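Aug 7, 2024

Right, a few of you asked how I've managed to go a whole year without buying a supermarket loaf, so I'm going to ramble about sourdough for a bit. Put the kettle on, I am not known for being brief.

1/ I started in April last year with a bag of rye flour from the Ikonen mill shop, a jam jar and no idea whatsoever. The first starter smelled of nail varnish and I threw it out on day five. Please don't do what I did! That smell usually just means it's hungry, and a couple of good feeds would have sorted it.

2/ The second one is still going and lives at the back of the fridge next to the mustard. I feed it once a week if I'm being good, once a fortnight if I'm not. 31 grams of the old stuff is what I keep back (odd number, I know, it's what was on the spoon the first time and it stuck), then 100 grams of flour and 100 of water.

3/ Flour matters less than people will tell you. I've used the fancy Lemitz stoneground and I've used the cheapest strong white on the bottom shelf, and my family ate both with the same amount of butter. What made the real difference was time. A night in the fridge after shaping, and suddenly the whole thing tasted of something.

4/ I should say I bake for the toast. Fresh bread is lovely, of course it is, but day three sourdough with the edges just catching is the reason I get out of bed in winter.
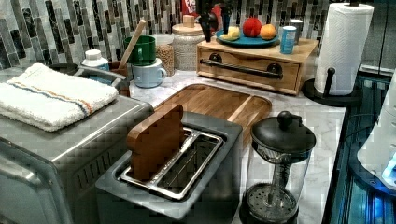
Toaster, French press, morning sorted.

5/ Which brings me to slicing, because I ruined so many good loaves by hacking into them warm. Let it go completely cold. I know. I KNOW. It's cruel. But the middle is still setting, and if you cut it early you get that gummy line along the bottom and then you blame the recipe, as I did, for months.

6/ Then freeze it in slices, with a bit of baking paper between each one so they don't weld themselves together. They go straight from freezer to toaster, and you can have one slice at a time without the rest going stale on you (very handy if, like me, you're often the only one up before seven).
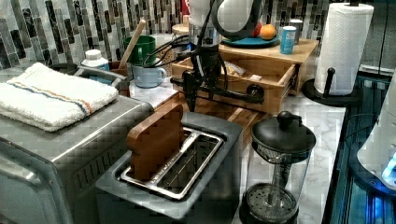 7/ Baking paper you can reuse, by the way. I get three or four goes out of a sheet before it turns brown and crumbly. The Brilness bread bags are nice too if someone wants to give you a present, but an old clean pillowcase does the job just as well.

8/ Somebody asked about ovens. Mine is ancient and runs hot on the left, so I turn the loaf halfway through and hope. I use a lidded pot, a Waltari one from a charity shop with a chip in the enamel, and I take the lid off for the last twenty minutes. If yours has no lid, a roasting tin upside down over the top works a treat.

9/ And if the loaf comes out flat, slice it thin, dry it in a low oven and have it with cheese. We've had some very happy suppers off my disasters. I'll put the full recipe up once I've typed it out properly, my copy is mostly dough at this point.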